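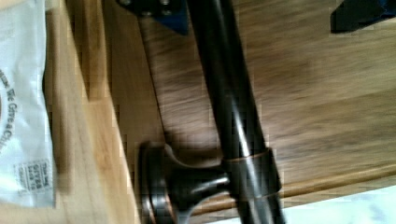
How high should a towel bar go in a kitchen?

Mount it so the folded towel hangs clear of the counter by the width of your hand. Measure with the towel you use, at the thickness you fold it.

Towel bars and the back of the counter

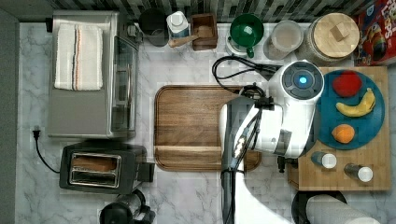
Posted by Casimiro Gallardo on September 13, 2026 | Filed under: Kitchen, Hardware

The bar is oil-rubbed bronze, very dark, with a copper-coloured ring where the post meets the rod and a coppery rim on the round flange. The finish is glossy enough to catch a highlight. I considered brushed nickel to match the toaster oven and decided against it. Nickel beside stainless steel always reads as a near miss in colour.

The centre-to-centre distance is 606 mm. Drill the first hole, hang that post, then level the bar and mark the second. The paper template that came with mine was 10 mm out, so I threw it away. The set screws face down and take a small hex key. Tighten them again after a week of use.

Until the bar is up, the striped towel lives folded on top of the toaster oven. It has to come off before the oven goes on. Begoñe Arroyo has reminded me of this more than once.

The back of the counter is for containers. The glass jar with the round wooden lid stays there, along with the square wooden box and its scoop. I leave 50 mm between the row and the tile so a cloth can get behind. The mosaic has a lot of grout lines and they hold flour.

The two-slot toaster sits in front of the oven for now. Its cord is short, and moving it depends on a second outlet, which I have priced but not booked.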